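Notebook, December, 9:40 a.m.

Gretard glue trial, still going, still not glue. Batch 2886 was supposed to be the one that held a canvas spine through 200 openings. It let go at 36, with a noise like somebody unwrapping a sandwich in church. Witold says the paper was at fault. Witold picked the paper.

Changes for the next batch: less water, longer soak, and keep the pot off the windowsill, where it grows a skin overnight and I have to fish it out with a fork. I also want to try the Florkau linen again. We gave up on it last winter after one bad roll and a lot of shouting, and I suspect the roll was innocent.
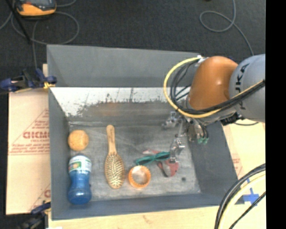
Brushing is the other half of the problem. Krystyna lays the paste down in one long pass from head to tail and her spines come out flat. I dab, and mine look like a relief map of somewhere unpleasant. For the next six books we both use the same flat brush, same pot, same amount on the bristles. Something like that wooden hairbrush, with its long pale handle, would suit my grip much better than the stubby thing we have now, though I'd want hog bristle on it and no metal pins. Asked Dimitrov for a price on long handles. They sent a catalog of doorknobs.

2:15 p.m. New pot cooked. Smooth, pale, smells of wet dog as it should. Glued up three blocks on the Florkau and three on the old canvas, all under the heavy press with waxed paper between. Krystyna did the odd ones, I did the even ones. Spine fold marked in pencil so Witold can't mix them up again.

Leave them in the press overnight. Do not peek. (Witold.)

To do: order more waxed paper, sharpen the paring knife, find out who wrote "2000 openings?" on the Grundarier job sheet and whether they meant it.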